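Tiempo de lectura: 6 minutos

Hablar en voz baja para que escuche la última fila

Llegué tarde y empapada, así que la primera imagen que la directora de Windamus tuvo de mí fue la de una señora escurriendo un paraguas en su vestíbulo. Se rió, me dio una toalla (¡una toalla de attrezzo, me avisó, pero limpia!) y me llevó por un pasillo larguísimo hasta la sala de ensayos del Serrano, donde la compañía prepara «Brunivdale» desde enero. Me pidió que no pusiera su nombre. En la compañía firman todo en colectivo, los carteles, las cartas y hasta las facturas cuando la gestoría se deja, y yo le prometí respetarlo.

«Brunivdale» es una obra de sobremesa. Una familia se reúne en la casa de la abuela para decidir si la vende, y durante una hora y tres cuartos no pasa casi nada más. Bueno, pasa todo, pero pasa entre el café y el segundo café. La vi el año pasado en una lectura abierta y salí con un nudo aquí, en la garganta, que me duró hasta el autobús. Por eso quería hablar con ella antes de que empezara la gira.

Le pregunté primero por el volumen, porque en aquella lectura los actores hablaban tan bajito que la señora de mi izquierda se pasó el primer acto preguntándome qué habían dicho. «Ya, ya lo sé, nos lo dijeron muchísimo», me contestó tapándose la cara. «Y teníais razón en quejaros. Nos habíamos enamorado de la intimidad y se nos olvidó que en la cuarta fila también hay gente que ha pagado. Llevamos dos meses trabajando con una profesora de voz y ahora hablan igual de bajo, pero llega. Es técnica pura, son consonantes. Yo pensaba que era una cuestión de alma y era una cuestión de consonantes».

Me encantó eso de las consonantes y se lo dije, y nos pasamos un buen rato con las pes y las tes. Me hizo una demostración susurrando desde la otra punta de la sala una frase del texto, «pásame el azúcar, que tú ya no la necesitas», y la oí perfectamente. Intenté hacer lo mismo y no se me entendió nada.

El Serrano tiene 113 butacas. Yo lo conocía de cuando era cine, con aquellos asientos que pellizcaban, y ahora es una sala preciosa, un poco fría en invierno, con el escenario casi a ras de suelo. La directora dice que la función se escribió pensando en un sitio así. «El autor, que somos varios, la fue haciendo en una cocina», me explicó. «Literalmente. Nos juntábamos los domingos, improvisábamos y alguien apuntaba. Cuando vinimos al Serrano vimos que era la misma distancia que había de la nevera a la mesa, más o menos, y dijimos: pues ya está».

Pero la gira no va a ser toda así, y aquí se puso más seria. En Sornia, que es la segunda plaza, actúan en el auditorio municipal, con 402 localidades y un foso de orquesta en medio. «El foso me quita el sueño», dijo. «Lo pueden cubrir, pero hay que pedirlo con un mes y pagarlo aparte. La primera vez que fuimos a verlo puse una silla en el borde y me senté, y desde ahí el patio de butacas parecía otra provincia». ¿Y qué vais a hacer?, le pregunté. «Cubrirlo. Ya lo hemos pedido. Nos comemos lo que cuesta y adelantamos la mesa hasta donde nos deje el técnico del auditorio, que es un santo y que nos ha dicho que sí a casi todo».

De dinero no quería hablar mucho, pero acabó hablando, como pasa siempre cuando te ofrecen café. Una campaña de aportaciones pequeñas les dejó 3708 euros, y con eso han pagado el transporte de la escenografía y una parte de las dietas. Me contó que la aportación más pequeña venía con una nota larguísima de una espectadora que les corregía una errata del programa de mano. «Tenía razón, además. Habíamos puesto "a ver" donde era "haber". La nota la tenemos pegada en el camerino».

Le saqué el tema de los estrenos, que es mi manía, y los lectores de esta página ya lo saben. No me gusta que me inviten a un estreno lleno de primos y de colegas que aplauden hasta los oscuros. Prefiero un martes cualquiera — o un jueves con lluvia y media entrada, que ahí se ve si una obra aguanta. Ella me miró con cara de haber tenido esta discusión muchas veces. «A mí el estreno me gusta», dijo. «Me gusta que vengan las madres. Lo que pasa es que al día siguiente no me creo nada de lo que me han dicho. La función de verdad empieza en la tercera o la cuarta, cuando los actores dejan de estar asustados y todavía no están cómodos. Ese ratito entre el susto y la comodidad es lo que más disfruto, y dura poquísimo».

Y luego están los cambios, claro. En la lectura que yo vi había un hermano mayor que hablaba muchísimo y que a mí, lo confieso, me sobraba un poco. Ya no está. Ha desaparecido el personaje entero y sus mejores frases se las han repartido los otros. Pregunté si había sido doloroso. «Para el actor, al principio, bastante», me dijo. «Ahora hace del vecino, que sale dos veces y se lleva las dos risas más grandes de la noche, así que ya me ha perdonado. Pero para mí también lo fue. Era el personaje que más se parecía a mí, el que lo explica todo. Lo quitamos un miércoles, pasamos la obra sin él, y al terminar nos quedamos callados porque se entendía mejor».

Vi un trozo del ensayo, sentada en el suelo con mi toalla por los hombros. No voy a contar qué escena era, que luego os enfadáis (con razón). Diré que hay un silencio hacia el final que en la lectura duraba un suspiro y que ahora se alarga y se alarga, y que me sorprendí a mí misma conteniendo la respiración. La directora lo cronometra con los dedos, dando golpecitos en la rodilla. Le pregunté cuántos golpecitos eran y no me lo quiso decir. «Depende de la tos», me contestó. «Si tose alguien, los actores tienen permiso para volver a empezar a esperar».

Al salir seguía lloviendo y me acompañó hasta la puerta. Hablamos todavía un rato bajo la marquesina, de las funciones para institutos, que quieren hacer por la mañana y con coloquio, y de que algún chaval de la primera prueba les preguntó por qué no vendían la casa de una vez y se callaban todos. «Es la mejor crítica que nos han hecho», dijo. «Estamos pensando en ponerla en el cartel». Le devolví la toalla, le pedí que me guardara una entrada para la cuarta función y salí corriendo hacia la parada.

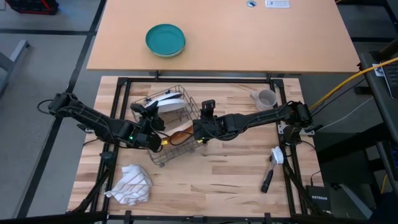

¿Se puede entrar en la sala del Serrano con «Brunivdale» ya empezada?

Solo durante los primeros minutos y por la puerta del fondo, cuando lo indique el personal de sala. Después hay que esperar fuera, porque la obra se hace sin descanso.

También te puede interesar
Por qué sigo comprando el programa de mano
Butacas que pellizcan: recuerdos del Serrano cuando era cine
Ir al teatro en Sornia sin coche
Tres monólogos que me hicieron perder el autobús

Contacto | Aviso legal | © 2018 Todos los derechos reservados | Volver arriba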